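4.2 Extraer y volver a colocar los cajones

1. Apoye la cajonera Nadow sobre una mesa plana.
2. Tire del asa naranja del cajón inferior con un movimiento recto.
3. Retire el contenido y limpie el interior con un paño suave.
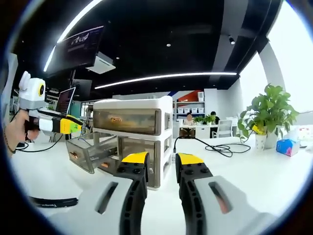

Figura 2. Cajón inferior abierto, con el superior en su sitio.

4. Empuje el cajón hasta el tope.

Nota: repita los pasos con el cajón superior.

Precaución: no abra los 2 cajones a la vez si están cargados.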